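Projects > Zindale Bench > Gripper Trials > Minutes
May 9, 2026
Minutes taken by the Zurkport bench group

Matters arising. The wrist camera bracket was refitted after the January trial and the cable now clears the joint at full rotation. No further action.

Item 1. Finger comparison. The group reviewed the faceted black fingers against the flat parallel pair supplied by Escobedo. Each set was given 20 attempts per object, with controller settings left unchanged between sets. On erasers the two sets scored the same. On pliers the flat pair dropped the tool 7 times and the faceted set 3 times. Most drops occurred when the fingers closed on the handles and the head swung down during the lift.

Item 2. Wrist camera view. With the gripper open, both fingertips stay in view, and the pliers and the two green erasers on the bench can be seen beyond them. The left finger hides part of the pink items nearest to it. It was noted that glare on the wooden planks comes close to the pliers, and the metal jaws also catch the light.

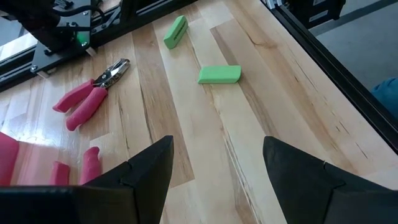 Samirero asked whether the hidden area matters if the approach is always made from directly above, and suggested that a second fixed camera would cost less time than moving the wrist mount. The group agreed to test this before altering the bracket. Tilting the wrist camera by 30 degrees remains the alternative.

Item 3. Controller. The older controller closes the fingers at one speed only. The newer unit allows a slow final stage, which was judged useful for the rubber-coated handles. Force readings from the two units do not agree and cannot be compared until both are calibrated against the same gauge.

Actions
Fit fixed camera and repeat the pliers trial with both finger sets.
Try a matt cover on the bench to reduce glare.
Calibrate both controllers and circulate the readings.

Contact the Zindale bench | © 2026 Zurkport | Back to top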